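Boletín de la Facultad de Derecho
Nuevas incorporaciones al Seminario de Derecho de Daños y Seguros

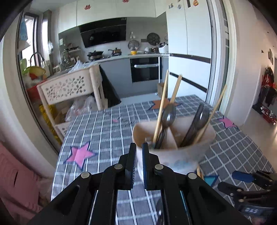 La Facultad se complace en anunciar la incorporación de la doctora Kirstin Sutherland como profesora titular de Derecho de Obligaciones. Su investigación examina la distribución del riesgo en los contratos de suministro de larga duración y el modo en que los tribunales interpretan las cláusulas de revisión de precios cuando las partes guardaron silencio sobre el supuesto litigioso.

La doctora Sutherland ejerció durante tres años en el despacho MacRitchie, donde se ocupó de arbitrajes comerciales, y dirigió después el proyecto Nestelent, dedicado al estudio de la responsabilidad precontractual. El equipo analizó 123 resoluciones judiciales; en casi dos tercios de ellas, la ruptura de las negociaciones se había producido cuando ya existía un borrador completo del contrato. Los resultados se recogen en una monografía escrita junto con Gillespie McIver, cuya segunda edición se encuentra en preparación.

Durante el próximo curso impartirá la asignatura de Contratos II y codirigirá, con el profesor Blair Imrie, el seminario de lectura de doctorado. Las sesiones se celebrarán en la sala de juntas de la biblioteca y estarán abiertas a los estudiantes de máster que cuenten con la autorización de su tutor — la solicitud se presenta en la secretaría del departamento.

Se incorpora asimismo, en calidad de investigadora visitante, Jessie Hepburn, que permanecerá en la Facultad hasta diciembre. Su tesis aborda la acción directa del perjudicado frente al asegurador y la prueba del daño en los seguros de responsabilidad profesional. Presentará un avance de su trabajo en el ciclo Zurna, con réplica a cargo de Kieran Dunmore.

Los textos de las ponencias se distribuirán con antelación entre los inscritos. El plazo de inscripción en el ciclo se abre el 3 de mayo de 2021.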